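Potow Forum > Service Robots in Shared Kitchens > Rules and good practice

Thread: Draft rule 3, dish handling at the sink and dishwasher

Posted by S_Ji (moderator)
Monday, September 28, 2020

Members are invited to comment on draft rule 3 before it goes to the working group. The text reads: "A robot handling crockery shall work within a marked area. No person shall enter that area while an arm is under power." The pictures show the work to which the rule would apply, first at the dish rack over the sink and then at the open dishwasher.

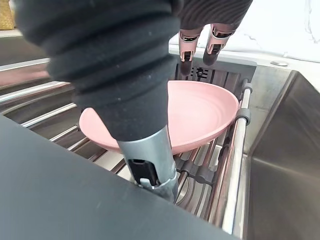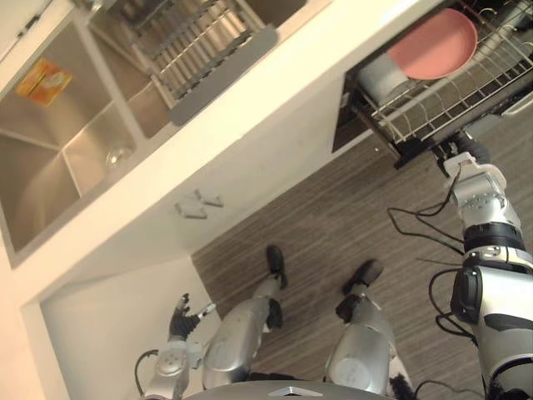
Reply 1: bedoya_k

I support the rule in general but ask that cables be covered by it. In the second picture black cables hang from the arm down across the floor. The draft says nothing on trailing cables, and a marked area does not deal with them. I propose adding: "Cables shall be held clear of drawers, doors and walkways."
Katherine Bedoya

Reply 2: Cuervo_A

I do not agree that this belongs in rule 3. Cables are a matter for the daily check, and our sheet at Vasinent already has a line for them. If every hazard is written into one rule, operators will stop reading it.

My concern is the open drawer. The draft should state that a dishwasher drawer or door may be open only while it is being loaded or emptied, and that the operator must close it before leaving the room.

Reply 3: m_carhuamaca

With respect to Mr Cuervo, a daily check is made in the morning and cables move all day. I would keep Ms Bedoya's wording.

I would also ask for a separate rule on arm covers. A ribbed sleeve such as the one in the first picture has many folds, and the specks on it are of the kind any of us will find on our own machines. At the Pinetti site we wipe the sleeve before each session and replace it after 2,000 hours. I do not insist on that figure.

Reply 4: Cuervo_A

I accept the point on timing. I could support the cable wording if "walkways" were defined. The wiping of sleeves I support without change.

Reply 5: S_Ji (moderator)

Thank you. The cable sentence will go forward as proposed, with a definition of "walkway" to be supplied by Mr Cuervo. Arm covers will be listed as draft rule 10. The open drawer remains undecided, and further comments on it may be posted in this thread.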